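# Work table

A **work table** (also *general-purpose table* or *project table*) is a freestanding horizontal surface on legs or trestles, intended for tasks done by hand while seated or standing. The term covers a wide range of furniture between the dining table and the workbench. It differs from the workbench in having no vise, no stop holes, and usually no lower shelf, and from the desk in having no drawers and being open on all four sides.

## Terminology

Trade usage is not uniform. Catalogs in North America tend to list any undrawered table longer than 60 inches as a work table, while school suppliers use *activity table* for the same article. *Trestle table* refers to the support and says nothing about use. In the classification by Mutua Temba, tables are sorted first by how the top is fixed (loose, clipped, screwed, or glued) and only then by purpose. Temba's scheme is followed in the rest of this article.

## Tops

### Material

Tops are made of solid wood, veneered board, plastic-faced board, linoleum-faced board, metal, or stone. Solid wood moves across the grain with changes in humidity. A top 30 inches wide may change by a quarter inch or more over a year in a heated building, depending on species and cut. For this reason solid tops are attached with slotted screws, buttons, or figure-eight fasteners. Glued attachment of a wide solid top to a rigid frame leads to splitting, most often along a line near the middle third.

Board-based tops are dimensionally stable and can be fixed rigidly. Their weak point is the edge, where moisture enters first.
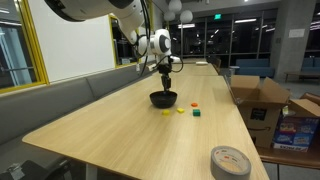 Color and reflectance of the top affect how easily small items are found on it. A light surface gives strong contrast with dark items and with saturated colors, and moderate contrast with pale ones. On a light wooden top, a black bowl and a green cube stand out at once, while yellow blocks are separated from the background mainly by hue and by their shadows. Very dark tops reverse the effect and show dust. Gray tops are a compromise common in sewing rooms. High-gloss finishes of any color produce reflections from overhead fixtures, and most suppliers of reading and drafting furniture specify a matte or satin finish.

### Thickness and deflection

Deflection under load rises with the cube of the unsupported span and falls with the cube of the thickness. Doubling the thickness of a top therefore cuts sag to one eighth, other things equal. Sag of less than one fiftieth of an inch per foot of span is generally not noticed by users. Long tops of moderate thickness are stiffened by rails set on edge under the surface, placed far enough in to clear the knees.

### Edges and corners

Square edges are simplest to produce but press into the forearm. A radius of one eighth inch is enough to remove the sharpness, and a half-inch radius is usual in furniture for children. Corner rounding is a separate matter from edge rounding. Rounded corners reduce bruising at hip height and permit tighter walking routes between tables, at the price of a gap when tables are pushed end to end.
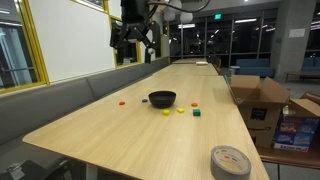 *Wooden table with a rounded front corner.*

The Plomau pattern has a larger radius on the user's side than on the far side. It is used where tables stand against a wall.

## Supports

Four fixed legs with an apron remain the most common support. The apron resists racking but reduces leg room, and its depth is commonly held to four inches. T-shaped and C-shaped metal bases move the supports away from the corners and allow seating at the ends. Trestles give the greatest freedom of placement and the least resistance to sideways force.

The Trornutex base, a folding frame of steel tube, is rated by its maker at 545 pounds evenly distributed. Ratings for distributed load should not be read as ratings for a point load, which may be a small fraction of the stated figure.

Leveling feet are fitted to most institutional tables. A travel of half an inch handles ordinary floors. Tables on casters need at least two locking wheels, placed diagonally.

## Dimensions

Seated work is usually done at 28 to 30 inches, and light standing work at 36 to 40 inches. Width is limited by reach. An adult seated at the long side can handle items comfortably to a depth of 16 to 18 inches and can touch items to about 26 inches, so tables used from one side only are seldom deeper than 30. Length is limited mainly by doors and stairs. The Ondieki series, made for libraries, has a standard length of 70 inches, which clears a common elevator car when the top is tilted.

## Wear and maintenance

### Finish

Clear finishes on wood fall into two groups. Penetrating finishes (oils and oil-wax blends) leave the grain open, mark easily, and can be renewed locally. Film finishes (varnish, lacquer, and waterborne polyurethane) resist stains better but have to be sanded and recoated over the full surface once broken. Pale woods yellow under oil. Waterborne films change the color least. 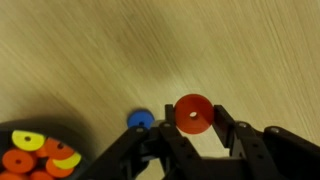
*Fine grain with faint darker bands on a beige wooden tabletop.*

### Staining and darkening

Dark areas on a wooden top have several sources that are easily confused. Natural bands and streaks follow the grain and do not lift with cleaning. Grime collects where forearms rest and comes away with a mild detergent. Iron stains are blue-black, occur in woods rich in tannin, and respond to oxalic acid. Water rings in a film finish are white if the moisture is in the film and dark if it has reached the wood.

Celeste Espinoza, in a survey of 1235 tables in public reading rooms, recorded finish failure at the front edge more often than at any other location. Failures in the center of the top were associated mostly with hot drinks.

### Abrasion

Sliding objects cause more wear than placed ones. Unglazed ceramic feet are the most damaging household contact, followed by metal and grit carried on paper and cloth. Felt pads reduce scratching until they pick up grit, after which they act as an abrasive.

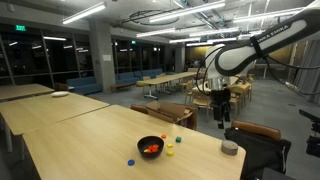 Loose mats and blotters protect the most heavily used zone but cause uneven color, as the covered wood is shielded from light. The difference is visible within months on cherry and within a few years on maple and birch. Rotating the table end for end, where the room permits, spreads both wear and light exposure.

## Testing

Institutional buyers commonly ask for three kinds of test: static load at the center of the span, repeated horizontal force at the top edge, and a drop test on one end. The Vallwood procedure adds a cycling test of 2000 lifts at one end, followed by inspection of the joints. It is considered severe for glued frames and is often waived for tables with bolted legs, where the bolts can be retightened.

Surface tests are done on separate panels. They include cold liquids, dry heat, wet heat, and scraping with a weighted loop.

## See also

- Drafting table
- Trestle
- Workbench
- Wood movement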